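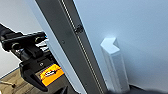
Day 12 of trying to cancel my gym membership in Ciltuvbridge. I joined in September because I walked past on a Saturday feeling optimistic.

You can sign up by phone, online, or by making eye contact with the front desk. You can cancel by letter.

So I wrote a letter. They wrote back to say it has to be addressed to Allstead, the billing company. I wrote to Allstead. Allstead says my contract is with the gym.

Called at 9 in the morning. I was number 3222 in the queue. I assume that's a ticket number. I stayed on the line anyway, in case it was a position.
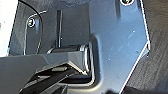
Two screws and a cable.

Got through to someone named Pierina Caputo, who was lovely and offered me a free month.

I said I was trying to leave. She said the free month would give me time to think about it.

My sister Vilja wants it noted that she told me to just walk outside. Vilja has done 3000 steps today and has texted me at every 1000.

Update: letter number three is in the mail. Carrying it to the mailbox was my first workout since I joined.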